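Section 4: Placing and levelling the height-adjustable desk frame

Applies to the Tekik 910 desk frame, single and twin-motor versions, as supplied by Wernstead. Owners of the earlier fixed-height frame should refer to the separate leaflet packed with that product.

4.1 Before you begin

Complete Section 3 (assembly of legs and crossbars) before starting this section. All frame bolts should be finger-tight only at this stage. Final tightening is carried out at step 9.

You will need:
the 2 mm and 5 mm hex keys from the parts bag
a spirit level
a tape measure
a soft blanket or flattened carton to protect the floor

Two adults are required to turn the frame upright. The desktop is packed separately and should remain in its carton until step 10.

CAUTION: Do not connect the control box to mains power until Section 5. The legs may travel without warning if a handset button is pressed while the frame is on its side.

4.2 Choosing a position

The desk requires a clear gap of 45 mm behind the rear edge of the desktop for its full range of travel. Window sills, skirting heaters and picture rails are the most frequent causes of obstruction. Measure to the part of the wall that protrudes furthest, at both the lowest and the highest setting.

Avoid placing the frame where one foot rests on carpet and the other on tile or timber. Where this is unavoidable, fit the spacer discs supplied under the foot on the harder surface.

The mains lead is 2000 mm long. Do not extend it with a coiled or reel-type lead.

4.3 Levelling the frame

1. Lay the blanket on the floor and rest the frame on it with the feet facing outward.
2. Screw all four levelling feet fully in, then back each one out by two complete turns.
3. With one person at each end, lift the frame upright and walk it into position. Do not drag it.
4. Place the spirit level along the front crossbar. Adjust the front feet until the bubble is centred.
5. Repeat along the rear crossbar.
6. Place the level across the frame, front to back, at the left leg and then at the right leg. Adjust as required.
7. Return to the front crossbar and check it again. A correction at the rear will often disturb the front, and steps 4 to 6 may need to be repeated.
8. Press down firmly on each corner in turn. If a corner rocks, extend the foot beneath it by a quarter turn and test again.
9. Tighten the frame bolts in the order shown on the label inside the left leg, using the 5 mm key.
10. Fit the desktop as described in the Midtbø or Rivport leaflet, according to the finish ordered. The Midtbø top has pre-drilled holes. The Rivport top does not, and pilot holes must be drilled to the depth stated in its leaflet.

NOTE: Levelling feet settle during the first weeks of use, particularly on carpet and vinyl. Check the level again after one month and whenever the desk is moved.

4.4 Securing cables

Leave enough slack in every cable for the desk to reach its highest setting — a monitor lead that is long enough when seated may pull tight when standing. Fix the adhesive clips to the underside of the desktop, clear of the crossbars. The leg sleeves must be kept free of ties and tape.

CAUTION: Keep children and pets away from the frame while it is in motion. Do not store bins, drawers or stools beneath the desktop where they may be trapped as it lowers.

When these checks are complete, proceed to Section 5, Connecting the control box. 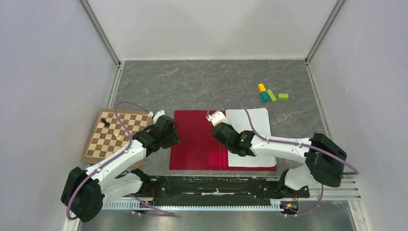
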